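What Is a Loan in Football?

You may have heard someone say that a footballer has "gone out on loan". It sounds odd, because a loan is what you get from a bank or a library. In football it means a player leaves one club to play for another, but only for a while. At the end, the player goes back.

This page explains how loans work, who pays for what, and why clubs and players agree to them.

Who owns a player?

Nobody owns a person. What a club has is a contract with the player. A contract is a written promise that both sides sign. The player promises to train and play for that club and no other. The club promises to pay the player every week or every month and to look after them properly.

A contract has an end date. It might last one year or it might last several. While it is running, the player cannot simply walk off and join another team. If another club wants the player for good, it has to agree a price with the first club. That is called a transfer, and the money is called a transfer fee.

A loan is different. The contract with the first club stays in place. The player is registered with a new club for a set time and plays in that club's shirt. When the time is up, the first contract carries on as before.

The club that the player comes from is often called the parent club. The club that the player goes to is called the loan club.

A made-up loan

Let us imagine two clubs. Faler Town play in the top division and have a very big squad. Skistonden Rovers play two divisions lower down and have a small one.

Faler have a young goalkeeper. She is 19 and she is good, but the club already has two older goalkeepers who are ahead of her. Only one goalkeeper can play at a time, so she spends most matches sitting on the bench or watching from the stand.

Skistonden have a different problem. Their goalkeeper has hurt her wrist and will be out for four months. They do not have enough money to buy another one.

The two clubs talk to each other. Faler agree to lend their young goalkeeper to Skistonden until the end of the season in May. The goalkeeper is asked what she thinks, and she says yes. Papers are signed, the league is told, and she starts training with her new team.

She plays 13 league matches for Skistonden. Then the season ends, her loan ends too, and she goes back to Faler.

Why would a club lend a player?

The most common reason is practice. Training is useful, but a real match is faster and harder, and there are people in the crowd shouting. A young player who has been in real matches usually learns things that cannot be learned on a training pitch. A goalkeeper, for instance, has to decide whether to come out for a high ball when there are players bumping into her on all sides.

Another reason is money. Players are paid whether they play or not. If a player is not being used, the parent club may be glad to have another club pay some of the wages.

Sometimes a player and a manager do not get on, or the manager wants to play in a way that does not suit the player. A winger who likes to run down the side of the pitch may not be much use in a team that plays without wingers. A loan gives everybody some time to think about what to do next.

A player coming back from a long injury might also go on loan. They can get used to matches again in a team where there is a place for them. 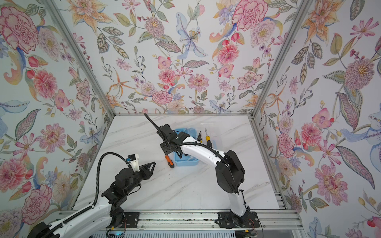

Why would a club borrow one?

Borrowing is usually cheaper than buying. A small club may be able to borrow a player it could never afford to buy.

It is also quick. If three defenders are injured in the same month, a manager needs another defender soon. A loan can fill the gap until the others are fit.

Some clubs borrow a player as a kind of trial. They would like to buy the player one day, but they want to see first how things go. Does the player settle in? Do they fit in with the rest of the team? If it goes badly, the player returns to the parent club and the loan club has not spent a large transfer fee.

There is a bad side to borrowing as well. A team that borrows a lot of players has to say goodbye to them when the season ends. The manager then has to build a new team over the summer. Supporters can find it hard too, when a favourite player leaves after one season.

Who pays the wages?

The two clubs decide this between them before the loan starts. There are three usual ways of doing it.

The loan club pays all of the wages.

The parent club pays all of the wages.

The two clubs share. They may split the wages in half, or one may pay a bigger part than the other.

On top of the wages, the loan club sometimes pays a loan fee. This is a payment to the parent club for the use of the player. Big clubs may ask for a large fee for a well-known player. For a young player who needs matches, there may be no fee at all.

How long does a loan last?

Many loans last for a whole season. Others start halfway through, in the winter, and run until the summer.

In most leagues, clubs can only bring in new players at certain times of the year. These times are called transfer windows. When the window is open, players can move. When it is shut, they mostly have to stay where they are. There are a few exceptions, and goalkeepers are sometimes one of them, because a team cannot easily play without a proper goalkeeper.

Suppose our goalkeeper from Faler was away for 183 days. That is half a year. In that time she would need somewhere to live near her new club, and she would need to learn a lot of new names. Going on loan can mean moving to a different town, or even to a different country where people speak another language. Some players enjoy this. Others feel homesick, especially if they are young and it is their first time living away from their family.

Can a loan end early?

Sometimes it can. The clubs may agree at the start that the parent club is allowed to call the player back. This is known as a recall. If both of Faler's older goalkeepers were injured, Faler might want their young goalkeeper back in a hurry. If there was a recall in the agreement, they could ask for her, as long as the league's rules allowed it at that time of year.

If there was no recall in the agreement, Faler would have to wait, or find somebody else.

Can a player play against their own club?

This depends on the competition. In many leagues, a player on loan is not allowed to play against the parent club. Think about our goalkeeper again. If Skistonden were drawn against Faler in a cup, she would be trying to stop her own club from scoring. If she made a mistake, people might say she had done it on purpose, even if she had tried her hardest.

Some competitions do allow it, and some leave it to the parent club to say yes or no. On the day of a match like that, you may hear a commentator say that a player "cannot play against the parent club". Now you know what it means.

What is an option to buy?

Some loans have an extra part called an option to buy. The two clubs agree a price at the start. When the loan ends, the loan club can choose to pay that price and keep the player. It does not have to.

There is also something called an obligation to buy. An obligation is a thing you have to do. With this kind of loan, the loan club must buy the player at the end. Sometimes it only has to if a certain thing happens, such as the team staying in its division or the player appearing in enough matches.

The player still has to agree a new contract with the club that is buying. A club cannot make a player sign.

Does the player get a say?

Yes. A player has to agree to a loan. The clubs may have settled everything else - the wages, the fee, the dates - but if the player says no, the loan does not go ahead.

Players think about different things before they decide. They may ask how often they are likely to play, who the manager is, and how far away the club is from home. An older player with children may think about schools.

What happens afterwards?

When the loan is over, the player goes back to the parent club and usually joins in with training before the new season. The manager will have been sent reports on how the player did, and someone from the club will probably have gone to watch some of the matches.

After that, there are several things that can happen. The player might get into the first team. They might go out on loan again, perhaps to a club in a higher division. They might be sold. Some players go on loan to many clubs before they find one where they stay.

Words to know

Contract - a written agreement between a player and a club.

Parent club - the club that lends the player.

Loan club - the club that borrows the player.

Loan fee - money paid to borrow a player.

Recall - when the parent club asks for the player back early.

Transfer window - a time of year when players are allowed to move between clubs.

Related pages

What does a referee's assistant do?
Why do teams change ends at half-time?
How does a league table work?
Promotion and relegation explained
What is goal difference?
Why do goalkeepers wear a different colour?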